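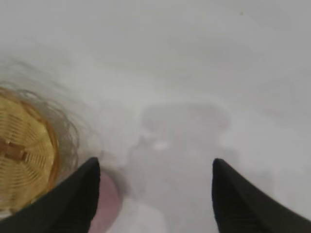

Renting an Arm by the Month

Jolto wants small shops to try a robot before they buy one. We spent a month with its Handis package to see what the money gets you.

The crate is heavy and comes with two sets of straps, and you will want someone on the other end of it. Inside are the arm, a clamp base, a control box with a handle on top, a two-finger gripper with a camera already mounted behind it, and a spare set of fingers in a zip bag. There is also a printed manual of 101 pages, and it is a good one. The drawings match the parts.

Handis is a rental. Jolto charges $114 a month for the hardware on a one-year term, and that covers shipping both ways and replacement fingers. The software, called Ovum, is billed separately once the trial month is over. Jolto aims the package at small packing rooms, repair benches, school labs and gift shops that put together their own orders. These are places where the same few items get picked up and put down all day, but where the items change from season to season.

We set it up at Brzozowska, a shared workshop that lets benches by the week. The bench we used has a plain white top, which the manual recommends. Getting the arm clamped and level took most of a morning. The clamp has a wide jaw and a coarse thread, and it stayed put for the whole month. The cable from the wrist to the control box is a little short. If your outlet is behind the bench, plan on an extension cord.

Teaching it a job

Ovum works by demonstration. You hold the arm by the collar, press a button, and move it through the job yourself. It records the path, the gripper position and the view from the wrist camera. Do that enough times, with the items in slightly different places, and you can ask it to train. The training runs on Jolto's servers and comes back as a file you load onto the control box.

The company suggests 100 demonstrations for a simple pick-and-place job. We recorded 100 for our first task, putting small goods into a round woven basket of the kind used for gift sets, and the result was passable. The arm found the basket every time. It was less sure about the goods. We went on and recorded more, until we had 202, and trained again. The second version was clearly better, and it was the one we used for the rest of the review.

Recording is dull work. Your shoulder gets tired before your patience does, and the button on the collar is stiff. A foot pedal is listed as an extra, and we would order it with the arm. You can stop partway and pick up later, and Ovum keeps the sessions sorted by task name. It does not let you trim the end off a bad recording. You have to delete the whole thing and do it over.

The camera view

Much of what makes Handis work, or not work, comes down to the wrist camera. It looks straight down past the fingers at the bench, so both black fingertips are always in the picture. Jolto says this is deliberate, as the software judges distance partly from where the tips sit against the item.

From up there the bench is a wide blank area with the work crowded along the bottom edge. Items close under the gripper go soft. A smooth pink item near the left finger showed up as little more than a rounded patch of color, partly hidden by the finger itself. The basket, farther to the side, came through well, with the rings of the weave easy to make out. At its rim there were only pale wisps curling out over the white, and it was hard to say from the camera view alone whether those were loose fibers or just blur.

The arm also throws a soft shadow on the table under itself. On our bench there was a small bright spot of light in the middle of that shadow. We turned off one of the overhead lamps for a few sessions and left it on for others, so that the training set had both. The manual has a short section on lighting that tells you to do exactly this, though it is near the back and should be moved up.

A white bench turned out to be good advice. Darker goods stand out against it and so do the fingers. Pale goods are harder. We tried a set of cream-colored boxes and the arm hesitated over them, drifting a little to one side and then back before it closed. A sheet of colored paper under the boxes fixed most of that.

The fingers

The fingers are matte black and come to an angled point. The points are useful for getting between items that sit close together. They are less useful on anything smooth and round, where there is not much to hold on to. Jolto sells rubber sleeves that slip over the tips, and for glossy goods we would call them required. They should be in the crate.

Swapping fingers takes two screws and the supplied key. After a swap the arm asks for a short calibration, in which it opens and closes and then touches a marked card. Don't lose the card. A replacement can be printed from the Ovum site, but it has to be printed at full size, and the printer at the workshop wanted to shrink it.

Baskets are a harder target than trays. The rim is uneven, the sides give, and a finger can catch on the weave on the way out. We had this happen several times with the first version of the task and a few times with the second. The arm stops when it feels a pull, which is the right behavior, and waits for you to clear it. A strip of double-sided tape under the basket kept it from being dragged.

Running costs and support

Ovum has a basic plan and a shop plan. Basic allows one arm and a handful of saved tasks, and is plenty for a single bench. Training jobs are queued, and on basic the queue is slow in the afternoon. We learned to send ours off before lunch. Jobs sent in the evening were ready by the next morning without fail.

Support is by email and chat. Chat answered quickly and knew the product. An email about the stiff button got a new collar in the mail, no questions asked, and the new one was somewhat better.

Noise is low. The arm can run on a bench next to people who are talking, and the control box fan is the loudest part of it.

Who should rent it

A shop with one steady, repetitive job and a person free to spend a couple of days recording will get fair value. A shop that changes its goods every week will spend too much of the month teaching. Speed is modest. A practiced packer is faster, and Jolto doesn't claim otherwise in its brochure.

We would like a longer wrist cable, sleeves in the crate, and a way to trim recordings. Jolto says trimming is planned for an Ovum update in October. The rental terms allow you to send the arm back after the trial month with no charge beyond that month's fee, provided the crate and both sets of straps come back with it.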